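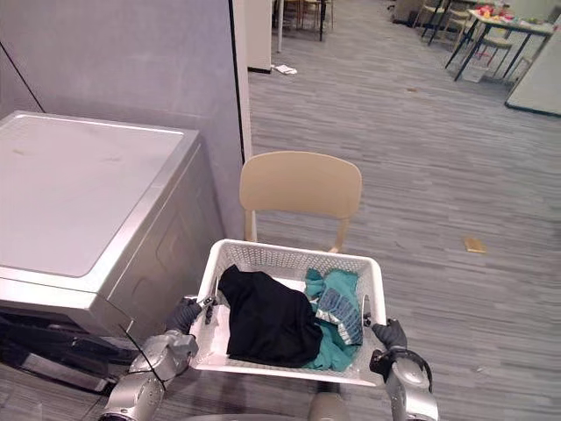
Gripper comparison FAQ
Trolthorpe bimanual bench, laundry tasks

Which grippers were compared?
Two parallel-jaw models: the Arulen and the Zamora. Both were fitted as matched pairs, left and right, with the same wrist adaptor and the same controller settings.

What was the task?
Grasp a plastic laundry basket by opposite rims, lift it, carry it to a marked point and set it down. The load was mixed clothing, repacked by hand between trials. Each gripper pair did 100 trials.

Why a basket and not a rigid crate?
The rim flexes. When one arm leads the other, the basket twists and the error shows up in the wrist torque log well before anything slips. A crate hides this until the grasp fails.

How is a failed trial defined?
Any of the following: loss of contact at either rim, a wrist torque fault, or a garment leaving the basket. A tilt that recovers before set-down is logged but is not a failure.

Which pair did better?
The Arulen pair failed 4 times, the Zamora pair 11. Most of the Zamora failures were on the right arm during the turn, where the narrower pads rolled on the rim. Zoriana Kovalchuk re-ran that segment with the pads swapped left to right and the fault stayed with the arm, so part of the difference may be calibration.

Does the Zamora have any advantage?
Yes. It closes faster and its fingers are slimmer, which helps when picking single garments. For cloth alone we would still choose it.

What grip force was used?
The closing force limit was set per gripper in a separate tuning run and then left alone. Force was not adjusted for load. Do not copy our limits to a different basket; perforated sides vary a good deal in stiffness.

Where is the camera mounted?
At the head, angled down so that both grippers and the floor ahead stay in view. Wrist cameras were tried in March and dropped for this task, as the basket wall filled most of the image once the grasp was made.

Can I run the test with a different controller?
Yes, provided both arms share one clock. Alaric Okafor tested the Skusbridge controller with the arms on separate clocks and saw the left arm lag on lift-off. Behaviour was normal once they were synchronised.

Are the logs available?
Torque, joint position and gripper width are available for all trials. Head camera video is available for 174 of them; the remainder were recorded with the wrong exposure and have been withheld. Send requests to Priya Haddad with the gripper name and trial range.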